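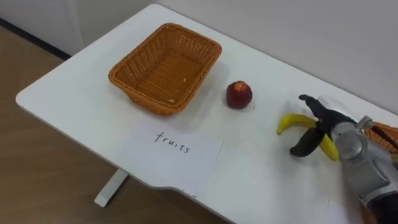 Clirnuvis 2 review: card-conditioned sorting from a small demonstration set

Reviewed by Seul-gi Pyo
March 14, 2022

Clirnuvis is a training and inference package from Bundden for tabletop sorting. The method behind it was developed in the Chae group and differs from most language-conditioned policies in one respect. The instruction is not passed to the model as text. It is written by hand on a card, the card is laid next to a container, and the policy has to read it from the same head view it uses for grasping. There is no separate OCR stage and no object detector.

The claim under review is that 50 demonstrations per category are enough to adapt the supplied base model to a new table. We tested this with one category word, "fruits", against an unlabeled second container. Do-yoon Geum recorded the demonstrations by teleoperation. Training took 7 hours on a single workstation card with the default settings, and the loss curve was flat well before the end.

Setup
Installation is routine. Calibration is less so. The hand-eye procedure asks for poses that our arm could not reach with the table in its normal position, and the manual does not say which of them can be skipped. We skipped the two lowest and saw no effect on reprojection error.

The card needs no fiducial or border. Plain white paper on a white tabletop was expected to be a problem and was not. Thin ink was read correctly at every card angle we tried, including with the card turned to follow the table edge.

Results
We ran 50 single-object trials. The object reached the correct basket in 46 of them. Of the four failures, three were grasps that slipped on the apple and one was a banana released too early, across the rim. None was a sorting error. The same trials with Flaneck, which takes a typed prompt, gave comparable grasping but required the container position to be entered by hand after each move. 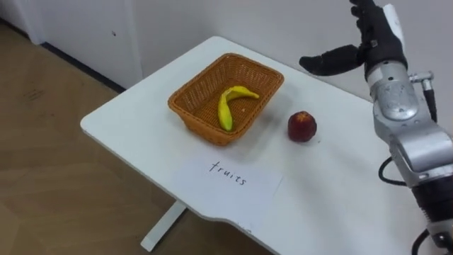 Banana in the basket marked "fruits"; the red fruit is still on the table.

Two-object trials were weaker. With a banana and an apple out together, the policy consistently went for the banana first, which is acceptable, but it sometimes paused for several seconds before the second reach. The log shows the action chunks alternating between "return" and "approach" during these pauses. Raising the chunk length shortened them and made the final placement coarser.

When the card was removed, the policy should have stayed idle. It did not. It placed the fruit in the basket nearest the arm, which suggests that some of what looks like reading is a prior over container positions. Swapping the baskets between demonstrations reduced this. The documentation should recommend it, and at present it mentions swapping only in a footnote to the appendix.

Logging and export
Episodes are written as one file each, with synchronized joint states and video. The viewer became slow above 400 episodes and has no filter for failed runs. Export to other formats drops the gripper force channel without a warning. Bundden confirmed this as a known fault in December and it is still present in the build we used.

Assessment
The central result holds for one word, two baskets and small rigid objects. We did not test several cards at once, handwriting by more than one person, or soft packaging. Labs that move containers often will save setup time compared with Flaneck. Labs that depend on force data should wait for the export fix.

Tested build: 2.1, default base model, head view only.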